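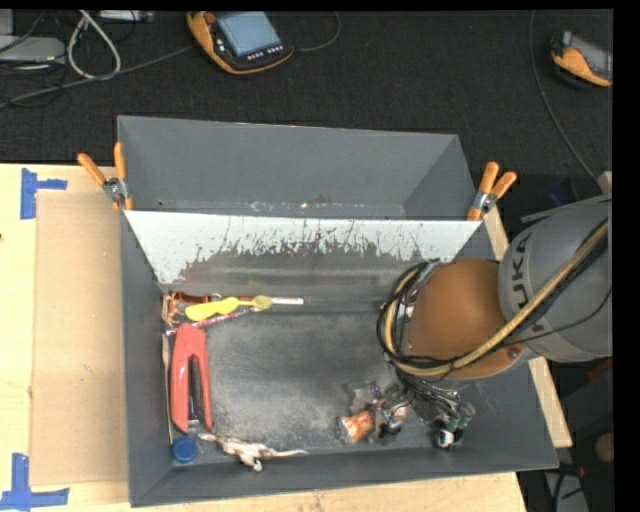 Vikas Dwivedi told me once that he could tell how a workshop was doing by asking to see its bin of bits, and that he didn't much care which bin they brought him. If the pens and the tools and the caps were all in together, he said, then somebody was spending their afternoons looking for things, and that somebody was usually the person with the least time to do it. I was new at the Prulldale store then and I thought he was being grand. I went home and looked in the kitchen drawer and found a tape measure, birthday candles, half a clothespin and a key to a house I left years ago, and I have been thinking about mixed bins on and off ever since!

Chapter 3
The Mixed Bin

So far in this book we've had it easy. Chapter 1 was about shelves where everything was the same kind of thing, and Chapter 2 was about boxes with labels on them, even if some of the labels lied. Now we come to the container that has a little of everything in it. You will meet it in every home, school, office and shop you ever work in. It goes by a lot of names (the odds box, the junk drawer, the bits tray, and at Losten, where I trained, the "later" tub), and I'm going to call it the mixed bin all the way through so we don't trip over each other.

By the end of the chapter you should be able to sort a mixed bin without emptying it all over the floor, choose groups that other people will understand, and decide whether a divider is going to help. You'll also have met the word "drift," which I use a lot and which I'll try to earn.

What belongs together?

Look at the gray bin that opens this chapter. There's a red tool in it that looks a bit like a stapler, a round blue cap, a small orange-brown figure and something bright yellow and spoon-shaped. How would you group those? Most of my students go for color first. Color is quick and it looks lovely on a shelf, and if your bin is full of yarn or poster paint then it may be exactly right. But the next person who wants a tool doesn't come in thinking "red." They come in thinking "tool." So color gets us a handsome bin and a confused coworker.

The second idea people have is shape, and I like this one more than I used to. There are several thin sticks in that bin, a tan one and a couple with red and white on them, and long thin things really do cause their own sort of trouble. They slide under other things. They lie along the wall of a bin and hide there. They poke out of bags. If I were sorting in a hurry I would pull the long thin things first, whatever they were for, and stand them up in a cup — and only then ask what each one was. Shape is a good way to begin a sort. It makes a poor label for the finished group, though. I once worked with a drawer marked LONG and I never opened it without sighing.

The third idea is use, meaning what a person would be doing when they reached for the thing. Use is slower, and you have to ask questions, sometimes embarrassing ones ("sorry, what is this?"). It's what we'll mostly work with in this book. When you sort by use, you'll end up with a few clear groups and then a small sad heap that won't go anywhere. Keep the heap! We'll come back to it in section 3.4, and please don't make a group called "miscellaneous" before then, however tired you are.

Drift

Drift is my word for the way loose things in a bin end up on one side of it. In our opening bin most of the contents are over to the left, with a cluster in the far corner, and there's plenty of scuffed floor with nothing much on it. I can't tell you how that particular lot came to be there. In the bins I've looked after, it has come from all kinds of things: a table with a lean, a bin that gets pulled out by the same handle every time, a right-handed person dropping things in from the same spot day after day.

Drift matters to a sorter for a boring, practical reason. Things in a corner cover one another. You look in, you see the top layer, and you believe you've seen the lot. When I was doing the yearly check at Prulldale we had 1,419 items on the list, and the ones we reported missing and then found again were nearly all in corners. Small caps were the worst. So before you sort anything, spread it. Put your hand flat in the bin and push the pile gently out across the floor, sharp things permitting, until you can see some bin between the pieces. It feels silly and it takes less time than reading this paragraph.

About dividers

A divider is any wall you put inside a container to make it into more than one container. It can be a strip of cardboard in a drawer or a wide sloping panel like the one in our bin, where a spring clamp with orange handles is fixed at each end. Clamps are a favorite of mine for this. They come off again. When you're still learning what goes in a bin, you want a divider that you can change your mind about, and I've seen people glue theirs on the first morning and regret it by the end of May.

Students tend to put dividers in first and sort second. I'd ask you to hold off. A divider makes a promise about what is going to live on each side, and until you've done a sort by use you don't know what you're promising. At Skurnosska they fitted every drawer with neat square cells before I'd seen a single item, and then we spent 30 minutes trying to get a soup ladle into one of them. (We gave up. It hung on a nail.)

Do look along the bottom of your divider, by the way. Little crumbs and specks like to settle in a line there, and so do beads, screws and the backs of earrings. Check before you wipe.

Before you read on

Find a mixed bin of your own. A drawer is fine, a pencil case is fine, the pocket of a car door is fine if you're brave. Don't tidy it yet. Have a good look from above and write down what you can see, then spread the contents and write down what you missed the first time. Keep both lists, one under the other, as you'll need them for the Pandey card on page 41.

If you're working in a pair, let your partner do the second list without seeing the first. You'll argue over what to call things, and I want you to. One of you will write "stick" and the other will write "pen," and the gap between those two words is where section 3.1 starts.

3.1 Naming things before you move them

Pick up the first item on your list and say out loud what you would call it if you had to ask somebody across the room to pass it to you. Write that down too, next to the name you gave it before.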